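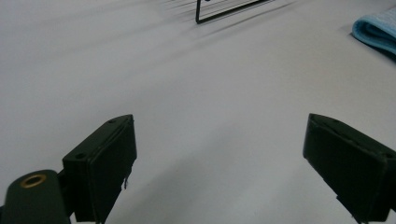
White tabletop, soft light.

I promised some of you a thread about the hotel in Stamton, so I will write it now, before I forget the details. We stayed four nights in April. I paid for everything myself and the hotel does not know I am writing.

The hotel is called the Unanero. It was built in 1919 as a hotel for railway passengers and it stands across the square from the station. There are 52 rooms on four floors. The lift is small and slow, so with a light bag I would take the stairs.

We had a room on the third floor, at the back. I asked for the back by email two weeks before and they answered the same day. The front rooms have the nice view of the square, but the trams start very early and the windows there are still the old ones.

The room was medium size. Good bed, a bit hard for my taste. Two pillows each, and there were more in the wardrobe. The heating made a clicking noise the first night. I told reception at breakfast and when we came back in the afternoon it was repaired, without any discussion.

Bathroom: only a shower, no bath. Some of the rooms on the first floor have a bath, but they cost more and you must ask for them, the website does not show which ones. The water pressure was strong. The towels were thin but they changed them every day.

Breakfast is from 7 until 10.30. Bread, three kinds of cheese, boiled eggs, a very good plum jam which they make in the kitchen. Hot dishes you order from the waiter and they are included, but there is no sign that says this. We learned it on our third morning, from the next table.

The coffee at breakfast is from a machine and it is not good. For coffee go to Javus, in the street behind the hotel. It opens at eight. It has perhaps six seats, and on two mornings we had to wait for one.

There is a restaurant in the hotel, called Rind. I had read mixed opinions about it. We ate there once, on the first evening, when it was raining and we were too tired to look for something else.

My opinion is also mixed. The soup was excellent, the fish was dry, and the service was kind but slow. The starters were better than the main courses. If I went again I would order two starters and a dessert, and I think nobody would mind.

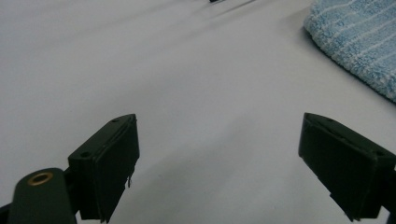

Same white surface, another view.

About prices, because three people asked me already. We paid 600 for the four nights, for two people, with breakfast. It was the refundable rate. The other rate was cheaper, but my mother was not well at that time and I did not want to take a risk.

City tax is not in this price. You pay it when you leave, and they prefer a card. Keep the receipt if you travel for work, it is printed on a separate paper and they do not give it to you if you don't ask.

Check-in is from three o'clock. We arrived at 11 in the morning and they took our bags and gave us a paper map of the town. At two they called to say the room was ready, so it was earlier than they promise.

Check-out is at noon, which I liked very much. After that you can leave the bags in a small room behind reception. It is locked and you get a number. We collected ours in the evening and they did not charge for it.

The pool. Some booking sites still write that there is a pool. There is none! There is a sauna in the basement, and you have to reserve it at reception for one hour. We did it once. It was clean, and we were alone there.

The wifi was fine in the room and weak in the lobby. I had a video call for work on the second day and it did not break once.

Things I did not like: the corridor on our floor smelled of paint, the hairdryer is fixed to the wall and very weak, and the wardrobe had only four hangers for two persons. I asked for more hangers and they brought ten.

Things I liked: the staircase with the old iron rail, the reading room on the first floor — quiet in the afternoon, with real lamps — and the lady at the night desk, who found us an open pharmacy at a quarter past eleven and wrote the way down on a card.

Is it good for children? I travel without them, so I can only say that I saw several families at breakfast and there were high chairs. The stairs are steep and the tiles in the lobby are slippery when people come in from the rain.

With a wheelchair I would telephone first. There are three steps at the main entrance. I was told there is a side door with a ramp, but I did not see it myself.

Would I stay there again? Yes, at the back, and for three nights, not four. Stamton is not big, and on the last day we took the train to the lake. I will write about the lake another time, with the timetable, which is complicated.

Edit: someone asks about parking. The hotel has none of its own. You get a reduced price in the garage behind the station if you bring the ticket to reception before you leave.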